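Clavunwood Fellowship for Foreign Reporting
Frequently Asked Questions

The fellowship places working journalists at the Clavunwood Center for one academic term of study and one of supervised writing. Applicants should read this page together with the program terms. Where the two differ, the program terms apply.

ELIGIBILITY

Who may apply?
Reporters, editors, photographers, audio producers and documentary filmmakers whose main work is international news. Staff and freelance applicants are assessed under the same criteria. Full-time students may not apply.

Is there a citizenship requirement?
There is none. Fellows who need a visa are sponsored by the Center, and the paperwork starts once the signed acceptance form has been received. Spouses and dependent children can be included on the same filing if they are named on the form.

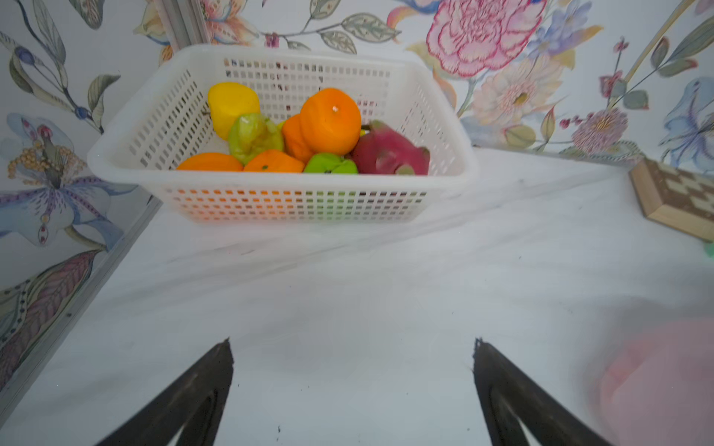 How long does the fellowship last?
Nine months, beginning in September. Shorter stays are not offered, and the term can't be split across years.

Do I have to give up my job?
Staff applicants must supply a letter from their employer granting leave for the full period. Paid leave is permitted and doesn't reduce the stipend. Freelancers sign a statement agreeing to the limits on outside work described further down this page.

APPLICATION MATERIALS

What has to be submitted?
A study plan, a resume, two letters of reference and a set of work samples. The study plan should name one region or conflict and state what the applicant expects to learn that could not be learned on assignment. General statements about the importance of foreign coverage carry no weight with the readers.

Letters must come directly from the referee through the upload link.

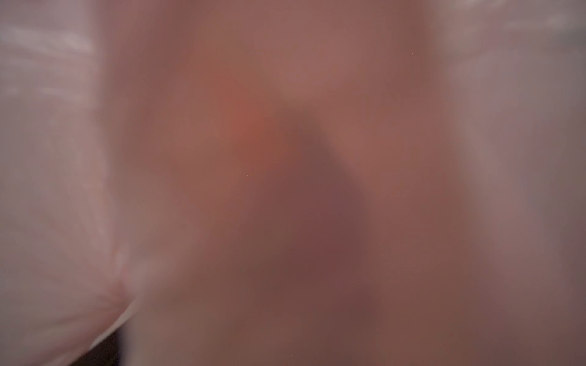 Letters attached by the applicant are removed from the file before review. At least one referee must have edited or produced the applicant's work. A letter may be written in any language if a translation is attached, and the referee may arrange the translation privately.

Can work samples be in a language other than English?
Yes. Print samples need a full translation. Audio and video samples need a time-coded transcript. Subtitles alone are not accepted, as the transcripts are read separately from the recordings.

What if my work was published without a byline?
Unsigned work is common in places where signing a story puts the reporter at risk. Attach a note from the commissioning editor confirming authorship. These notes are held by Ruben Van Beek, the program registrar, and are not shown to outside readers.
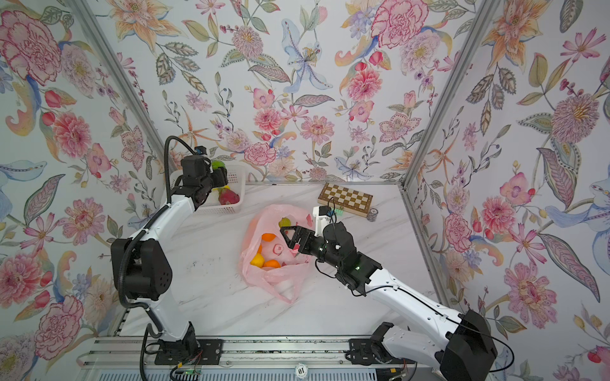
DURING THE TERM

Are fellows required to give public talks?
Each fellow gives two. The first is held in Solurano Hall, which seats 100, and is open to the community without charge. The second takes place at a partner site, normally a public library or a place of worship. Fellows may show field footage at either event. Footage that shows injury or death must be cleared with the events office beforehand, and the audience is told before it is screened.

Are the talks recorded?
Recording is the default. A fellow can decline in writing until noon on the day of the talk. If only part of the material is sensitive, the recording can be paused for that part.

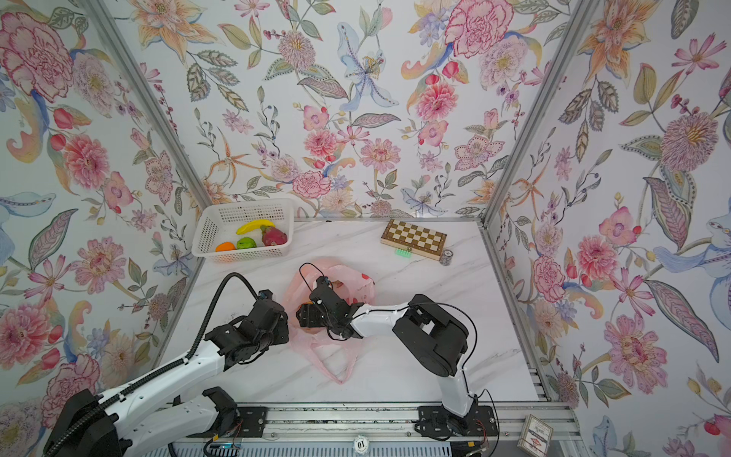
Edited recordings go into the Guillot Archive, where they can be viewed on site or on request. They are not posted to social media. A fellow who later returns to a region where the recording could cause harm may ask for it to be closed, and such requests are carried out before they are discussed.

May I accept assignments while in residence?
Short pieces are allowed if they don't interfere with seminars. Travel to an active conflict zone is not allowed at any point in the term, and the Center's insurance does not cover it.

Where do fellows live?
Furnished apartments are available in the Florgate building at a fixed rent deducted from the stipend. Fellows may find their own housing instead, in which case no deduction is made.

AFTER A DECISION

When are results sent out?
In March, by email, to all applicants at the same time.

Can I get comments on an unsuccessful application?
Individual comments are not provided. Applicants may reapply in any later year with a new or revised study plan. Old reference letters are not carried over.

Who should I contact with a question not covered here?
Write to Loïc Hamel in the fellowship office. For upload problems, include the file type and the text of the error message.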